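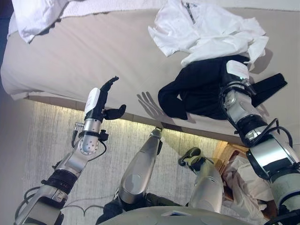
Issue 11, page 2

Torkstead Issues Revised Procedure for Bed-Surface Laundry Sorting in Furnished Rooms

TORKSTEAD, October - Galli Linen Services has released a revised procedure for sorting and folding clothing and bedding on a bare mattress, for use in furnished rooms where no table or counter is available. The procedure takes effect at the company's Naston and Torkstead sites this month and replaces the single-page instruction sheet in use until now.

The revision covers the period between stripping a bed and making it up again. In most of the rooms Galli services, the mattress is the largest flat surface at a workable height, and staff have long used it for sorting. The earlier sheet gave fold sizes for sheets and towels but did not say where items should be placed while work was in progress, or how light and dark clothing should be kept apart on the same surface.

Under the revised procedure, the mattress is divided into three working areas. White bedding and towels are placed along the far side. Pillows go to one corner at the same side and remain there until cases are fitted. Clothing is placed on the open part of the mattress, nearest the person folding, with light garments above and dark garments below. The strip along the near edge is the folding area and is kept clear except for the item in hand.

A beige mattress with white linen at the back, a white pillow in the corner and a rumpled white garment lying just above a black one is a typical state of the surface partway through the work. Both garments at this stage are unfolded. The procedure calls for the dark item to be dealt with first, as it lies closer to the folding area and can be lifted away without dragging across the white one.

Folding steps are set out by garment type. Shirts are laid face down, with any placket closed at the top and at least one other point, sleeves brought in across the back, and the lower part turned up in two folds. Trousers are matched at the inner seams, smoothed from the waistband down and folded in three. Items that cannot be identified while bunched are opened out fully before a fold is chosen. Bunched items are to be picked up at a corner or hem. Pulling from the middle is discouraged, particularly with dark knits, which shed lint on pale ticking.

The procedure also addresses edges. Mattresses with a rounded border, including lightly quilted types, give less support than their overall width suggests. Finished stacks are therefore set back from the border by one hand's width. A pillow may overhang the edge, but folded work may not. Any sleeve, leg or flap of cloth extending past the side is brought back onto the surface before the next item is started. Items that reach the carpet are returned to the wash bag and do not go back onto the mattress.

Galli developed the revision after a trial in 55 furnished rooms at the Torkstead site. A total of 2574 items were sorted and folded during the trial, consisting of shirts, trousers, towels, pillowcases and flat sheets. Working time for a mixed load was around 90 minutes per group of rooms, including the time needed to strip the beds. The company did not set a target time and states that the figure is given for scheduling purposes only.

Mattress condition was recorded at the start and end of each session. Work does not begin on a mattress that is damp, stained or torn. In such cases the room is reported and sorting is moved to another bed. Where a washable cover is available, it may be laid over the bare mattress first - this is optional at Naston and required at Torkstead, where darker workwear makes up a larger share of the load.

The revised procedure is supplied as a folded card under the title Tostumum, the name already used for Galli's series of room-service instructions. The card shows the three working areas on one side and the garment folds on the other. It is printed on coated stock and is intended to be kept with the linen cart. Cards for single and double mattresses differ only in the layout drawing.

Fitted sheets, duvets and items on hangers are outside the scope of this issue. A supplement covering fitted sheets is in preparation.

Copies of the card are available from the linen office at either site. Existing instruction sheets should be withdrawn when the cards are received - carts carrying both versions will be corrected at the Monday stock check.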